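The Registrar's Minute

The Garneck Football Association met in June to consider the registration of Magdolna Vida, goalkeeper, who had made 217 appearances for Vokmont before her retirement and now wished to return.

The Registrar read the application aloud. It ran to one page. Under Rule 40, a player absent for more than two seasons was required to state her reasons for coming back, and Vida had written only that she missed the noise.
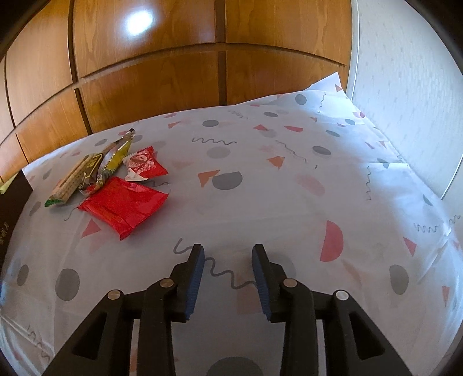

Mr Balogh, for the club, submitted that the reason was sufficient. The Registrar observed that noise was not defined in the rules – nor, he conceded after some searching, was reason. The hearing was adjourned for tea.

On resumption the player was asked whether she understood that Vokmont had lost their last match before a crowd of 128, and that the noise might therefore be slight. She replied that she had read the attendance figures and would stand nearer the crowd.

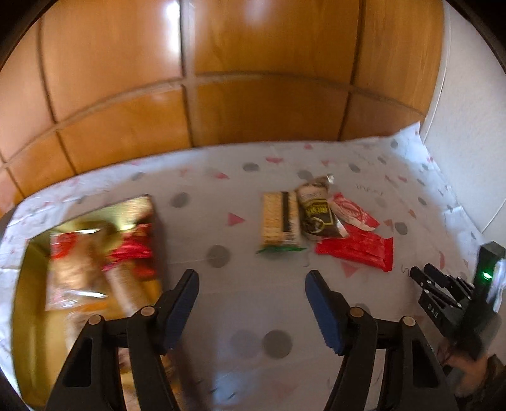 An open gold-coloured box on the white tablecloth.

The registration was approved at ten past four. The Registrar signed it, blotted his name and enquired, for the record, when the next home match would be played.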